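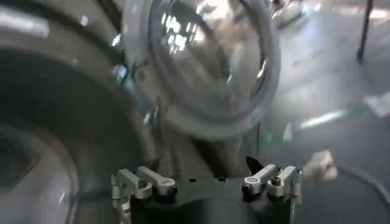
Viola Lo Presti would like it noted that the arm moves slower than her grandmother setting a table, and that everyone who goes to the Elis open day comes home and complains about exactly this. She left that under my last post, so I may as well ask the whole forum.

I'm taking a group to the Elis robotics open day in May. The sign-up page lists a handling demonstration, a talk, and something called "guided interaction," which could mean anything from pushing a button to being escorted out. Is the demo worth planning the day around, or do we look in for five minutes and go find lunch? Also, can you get close enough to see the gripper work, or is it one of those events where you watch the back of a tall man's jacket? The group is mixed: a few shop class kids, two retirees who used to fix elevators, and my brother-in-law, who has opinions.

Posted by Stojanović_fan, 11 December 2023

dokby358

Went last year. It was good. Parking was bad.

Marlene T.

I can do a little better than that, though he's right about the parking.

Plan around the demo, but go to the second session. The first one is where they find out what isn't plugged in. Ours started late while two people looked at a laptop with the expression of parents reading a report card.

On the speed: yes, it's slow. They run it slow with visitors in the room, and I was fine with that once I was standing near it. The part to watch is the linkage on the fingers. Each side has a pair of silver bars working in parallel, so the fingertips stay lined up as they close. Your elevator men will like this more than the talk. Mine was a retired millwright and we lost him there for most of the afternoon.

Clear plastic things are worth asking about too. Shiny, see-through stuff gives cameras trouble, all glare and reflections, and the presenter got a lot more interesting when somebody brought it up. Before that he was mostly reading us his slides – there were 420 seats in the hall and I think he had prepared a slide for each.

Get there early and stand to the side. The front row fills up with people holding phones over their heads.

"Guided interaction" was a button, by the way. It was a nice button.

Clurero

Disagree about the second session. By then the good presenter had gone to eat and we got a substitute who answered every question with "that's configurable." How fast is it? Configurable. What happens if it drops something? Also configurable, apparently.

Bring your brother-in-law to that one. And take the 556 bus so you can skip the parking lot.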